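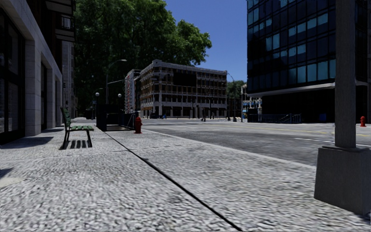
ok so walked to work all week instead of getting the 803. few thoughts, will keep it short

1/ the 803 is meant to be every 19 minutes. Who picks 19. You can't hold that in your head at a bus stop in January

2/ walking from Trellumow takes me almost 2 hours there and back. sounds mad written down but I was losing most of that to waiting anyway

3/ shoes. wore the smart ones Monday, never again. old trainers now, work pair lives under the desk

4/ people who stop dead on a pavement to read a phone – step in to a doorway, please, I'm begging

5/ the crossing by Thiele the bakers takes forever. green man lasts about as long as a sneeze. have emailed the council, got an automatic reply with the wrong street in it

6/ cheese roll from Thiele though. teh best part of the whole week. still warm at ten to eight

7/ sleeping better? could be the walking, could be no coffee after lunch, changed both at once like an idiot

8/ someone asked about my bag – its a Lindex one, had it since June, zip's going already

9/ back on the bus Monday if it's chucking it down. otherwise same again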